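How to Label Grasp Phases in Head-Camera Video

This tutorial covers the labeling step of the Burkadon method, which turns first-person video of people working with their hands into training data for a robot arm. It assumes you have already cut your recordings into clips. If you have not, do that first and come back.

The two stills show the kind of footage we label, from work at a drinks counter.
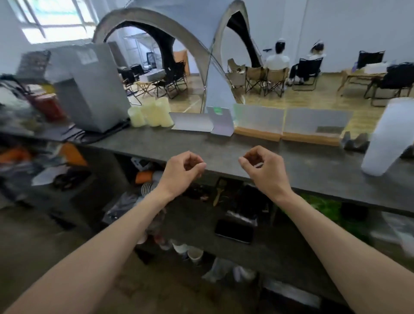
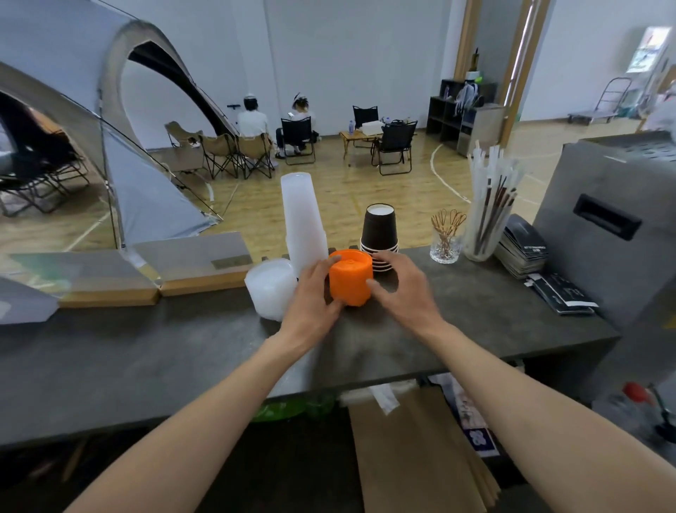 Figure 1. Head-camera views at the counter. First: both hands in the air, fingers curled toward the thumb, no contact. Second: both hands on an upside-down orange cup.

What you need

A folder of clips, the Boltotano labeling tool (any tool that steps one frame at a time will do), and a plain spreadsheet. Our pilot set had 290 clips. One person can label 40 in a working day without getting sloppy.

Step 1. Set the phases

We use four: reach, pre-shape, contact and release. Earlier drafts had a fifth phase called "settle" for the short pause after a cup goes down. Two labelers hardly ever agreed on where it began, so we dropped it in December and folded those frames into release.

Pre-shape starts when the fingers begin to close toward a grasp and ends at the first touch. A still can look like pre-shape when the hand is really coming away from something. Always step back and forward through the clip before choosing between pre-shape and release.

Step 2. Label each hand on its own

Give the left hand and the right hand separate tracks. In two-handed work they often touch the same object at different times, and one shared track hides that. If both hands are on the object, mark contact in both tracks and enter the same object number in each.

Do not guess which hand is carrying the load. We tried a "main hand" column and took it out again.

Step 3. Name the object

Write the object in the fewest words that set it apart from its neighbors. "Orange cup" is enough when the other cups near it are brown or clear. Record how the object is standing, too: rim up, rim down or on its side. The planner picks a different wrist angle for each, and a wrong entry here does more harm than a phase boundary that is off by a few frames.

When no object is touched, leave the field blank. Do not fill in the thing you expect the person to pick up.

Step 4. Mark what is hidden

A hand will often cover part of what it holds, or something on a shelf behind it. Mark the object "partly hidden" if you can still tell what it is, and "hidden" if you are relying on earlier frames. People in the background and furniture get no labels.

Step 5. Compare two passes

Have a second person label the same clips without seeing the first set. Line the two files up and list every phase boundary where they differ by more than three frames. Josphat Mwakyusa wrote a small script for this, named Trarnunska, and it ships with the tool. Settle each difference by watching the clip together. Please do not average the two numbers – a boundary halfway between two readings is usually wrong in both.

What we found

After the second pass, 211 of the 290 clips needed no change. Another 37 had a disagreement over the start of pre-shape and nothing else. The rest were mixed, mostly object names and hidden flags.

Training on separate hand tracks gave us fewer early closures in the Pană simulator than training on a single track. We have not yet repeated the comparison on a physical arm, so treat that result as preliminary.

Last updated April 26, 2024. The next page covers exporting the labels.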